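Workshop notebook, Wilstead dye and print room
January 21, 2022

Madder on cotton canvas, second round

Continuing from the last batch, where the Embridge canvas came out blotchy along the selvedge. I suspected leftover size in the cloth, so everything got a longer scour this time: two hours at a simmer with soda ash and a little neutral soap, then rinsed until the water ran clear. The first rinse was the color of weak tea. The Prelinbridge canvas gave off much less.

Dry weight of goods after scouring was 600 g, both canvases together. Mordanted with alum acetate made up fresh, left to soak overnight, wrung out and line dried. Chalk bath the next morning, short dip, no rinse after.

Dye bath

Ground madder root, steeped twice and strained through muslin. I put the second steep in with the first, which I did not do last time. Brought the bath up slowly and held it at 73 C. It crept to 87 for a few minutes when I was on the phone with the supplier, and one strip I pulled right afterward is browner than the rest. Kept that strip and marked it on the back in pencil.

Stirred every few minutes for the first hour, then less. Left the cloth in the pot to cool.

Results so far

Embridge canvas: brick red, even across the middle, still slightly pale at the selvedge but much better than before. Prelinbridge canvas: a shade more orange, level all over. Both feel stiffer than they did before the mordant. Rubbed each with a damp white rag. The Embridge marked it a little, the Prelinbridge hardly at all.

Pinned 6 swatches in the south window with half of each under card. Will look at them in February.

Undyed stock

We still want a pale cloth to sell beside the reds. The natural cream of plain canvas does well enough for tote bags and I would leave it alone, no bleach. It also sits comfortably with small floral prints, so the two could share a table.

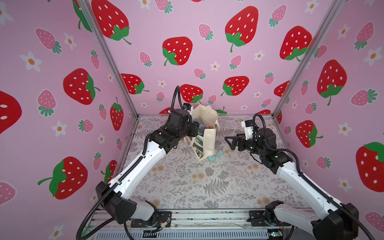

To do

Order more alum acetate before the next batch. The jar will not cover another full pot.

Try the Sebastian twill with the same recipe. Scour it separately, it has a heavier finish.

Repeat one Embridge strip with no chalk to see if the stiffness goes away.

Replace the probe thermometer battery. The display faded twice on the second day.

Spent bath is in the lidded bucket under the sink. Don't pour it out, I want to try it on wool.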